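About Us

Istville Assembly has put small parts together for other companies since the days when the whole shop fit in one rented garage. Today 48 people work here, and most of them have sat through at least one sales talk promising that a robot would change their lives. We remain hard to impress.

We do use automation. Before any cell goes on the floor, we build it in simulation and let the people who do the job by hand pick it apart. The Moken line had 215 comments before we bought a single bolt.

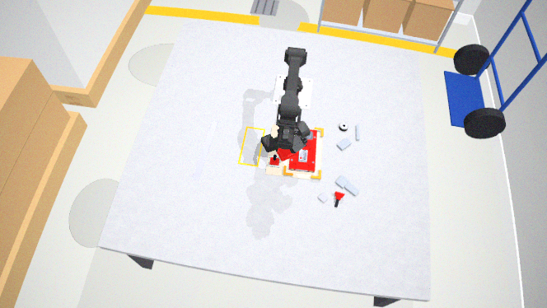 Simulated robot workstation, with loose parts to the right of the red panel.

A simulation is a polite place. Parts don't arrive bent, and the lighting never flickers. So we treat a good result on screen as permission to keep asking questions - and two projects have ended right there.

What changes for staff is mostly the kind of tired they go home with. There is less reaching and more watching, and some of our assemblers liked the reaching better. Anyone moved to a cell gets 12 weeks of paid training and can go back to the bench afterward. Several have.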